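Pavska folding work table, white top
Stock code 1119 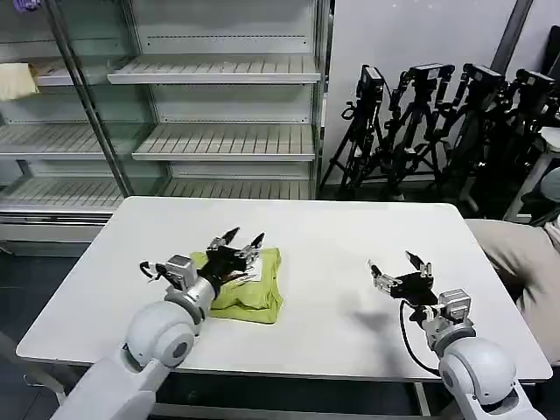 White rectangular top, with a crumpled yellow-green cloth on it.

We sell a lot of folding tables and we don't think much of most of them. Customers who have bought from us before will know the drill: we put down what the maker claims, then what we found, and where the two part company we say so. If you want to be told that a table will change your life, there are other shops.

The Pavska is a plain table for craft rooms, village halls, market stalls and spare bedrooms that have turned into sewing rooms. It has a white top, folding steel legs and very little else. We took it on after Drostus stopped making the one we used to stock, and we took it on grudgingly.

What the maker says

Pavska calls this "the last table you will ever buy". It also calls the top "stain-proof", the legs "rock solid" and the folding action "effortless". The leaflet has a paragraph on "workspace wellbeing" which we read twice and still can't explain.

What we found

The top is good. It's flat, it stayed flat through a winter in our unheated back store, and the edges have been finished properly, so wool and fine cloth don't snag as you pull them across. We can't say that of the Ogundipe, which costs more and took a thread out of a good scarf on its first morning.

Stain-proof it is not. Tea wipes off. Biro wipes off if you get to it the same day. Red food colouring left overnight gave us a pink patch that faded over a month or so and can still be found if you know where to look. Hair dye we didn't try, but a customer did, and she has kindly told us to warn you.

The legs are solid enough once the locking rings are pushed right down. If you leave one ring halfway the table will stand there looking perfectly all right until somebody leans on that corner. Check all four. A ring that has gone home makes a dull click, and there's a small notch in the leg just above it that should be hidden.

Effortless folding is a matter of opinion. The first few goes are stiff, and the hinge on our shop table squeaked until we put a drop of sewing machine oil on it. It has been fine since. Two people make the job easier, mostly because the top wants to swing round as the second pair of legs comes in.

Using it for sewing and cutting out

This is what most people buy it for. The height suits cutting out while standing if you are of middling height. Tall customers have grumbled, and with some reason. Pavska sells a set of leg raisers for them, and we stock those too, although we think they should have been in the box.

A heavy sewing machine will make the top bounce a little at full speed. Set it over one pair of legs and the bounce mostly goes. Overlockers are worse. If you run an overlocker for hours at a time, buy a proper fixed bench and keep this one for cutting.

The white top shows pins up nicely. It also shows up pencil, chalk, lint and every crumb. Rotary cutters will mark it, whatever the leaflet says about "blade resistance", so use a mat.

Don't iron on it. The maker says "brief contact with warm irons is acceptable", and we'd like to know what they mean by brief, and by warm. We asked. We had a reply thanking us for our interest.

Using it for stalls and halls

Fine for cakes, books, plants and raffle prizes. The feet are rubber and don't mark a wooden floor. On grass they sink, as all of them do, and on a slope you'll want something flat under the lower pair.

The top is slippery when it's clean. Leave a cloth or a bit of non-slip matting under anything round. There is no lip at the edge.

Wind is the other thing. The table is light for its size, which is pleasant when you're carrying it and less so in a car park in September. Hang a bag with something heavy in it from the crossbar at each end.

Cleaning

Warm water, a drop of washing-up liquid, a soft cloth. Dry it afterwards, particularly along the join where the edging meets the top. No scouring powder, no bleach. Pavska would like you to buy its own Tririmis spray at this point. We tried a bottle against the washing-up liquid on two halves of the same dirty table and could not tell the halves apart, so we don't stock it.

What's in the box

One table, legs attached
Four spare rubber feet
One carrying strap (the stitching on the first batch was poor - later ones are better)
A leaflet

Spares we keep

Locking rings, sold singly
Rubber feet, in packs of 10
Leg raisers, set of four
Carrying strap

Hinges have to be ordered and can take up to 13 working days. We've only ever needed a handful.

Guarantee

The maker's guarantee lasts two years and covers the legs, hinges and rings. It doesn't cover the top against stains, which tells you how seriously to take "stain-proof". The leaflet also says the hinges were tested through 1000 openings. By whom, and on how many tables, it doesn't say. Keep your receipt and come to us first, as we are generally quicker than they are.

Should you buy it?

If you want a table that goes away behind a door and comes out a couple of times a week, yes. It does that properly and the price is fair. If it's going to stand in one place for years you'd do better with something that doesn't fold at all, and you'll probably pay less.

Customer comments

"Bought two for our quilting group. One ring was missing and a new one came in the post. Otherwise no complaints, and I usually have some." - Zdzisław Witkowska

"Heavier than I'd hoped but it doesn't wobble. Strap is useless."

"My daughter did her hair at it. See your warning. Too late for us."

Delivery and returns

Sent flat, in one carton, to the door and no further. The driver won't take it upstairs. Please open the carton and look at the corners before you throw the packing away - damaged corners are the usual reason for a return and we need the box to send it back in.

Page last checked 9 May 2021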